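Stop buying grippers off the spec sheet

Two months of swapping fingers, and I've got opinions. Mostly cross ones.
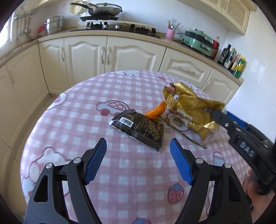

Everyone I know who's choosing a gripper starts with grip force and stroke. Nice numbers, easy to put in a table. I did the same. Had the Starnico and the Jatex side by side on a spreadsheet in September and picked the Starnico before either one had touched anything. It lost. Not by a little either.

What it lost on was bags. Shiny, crinkly, half full of air. Hard plastic fingers push the air to one end and then the whole thing squirts out sideways. Soft padded fingers with some texture on them let you close slowly and the bag sort of settles in. No line for that on the data sheet. I ran 200 grabs with each set and the hard ones dropped so many I stopped being polite in my notes.

Second gripe - test benches. White table, grey cubes, perfect lighting. Who lives there? A kitchen table with a patterned cloth and foil throwing light everywhere is a much better test, for the camera as well as the fingers. The Ekanayake controller we tried was lovely on cubes. Put it near foil and it dithered. Might be our settings, I'll grant that, but 400 runs is a lot of chances to get the settings right.

Third, and people will argue with this. Try it by hand first. Hold the gripper, squeeze it yourself, one in each hand if the job needs two. You feel the slip before any log shows it. I learned more in an afternoon of that than from the 1,788 lines of output the arm gave me the week before. Arm people hate hearing this becuase they've already paid for the arm.

Price, quickly. The Pruswood pads cost us 900 for the full set, which made me wince, and I'd still buy them agian before I'd buy a stronger motor. Force wasn't the problem. Contact was.

So a plea to whoever writes the comparison pages. Drop the cubes. Put crisps packets in. Tell me which way the fingers splay, how wide they open with the pads on (not off!) and what happens on the tenth grab when the pads have picked up crumbs. Mine need wiping more than I'd like, and I still haven't found a cleaner that doesn't leave them slippy.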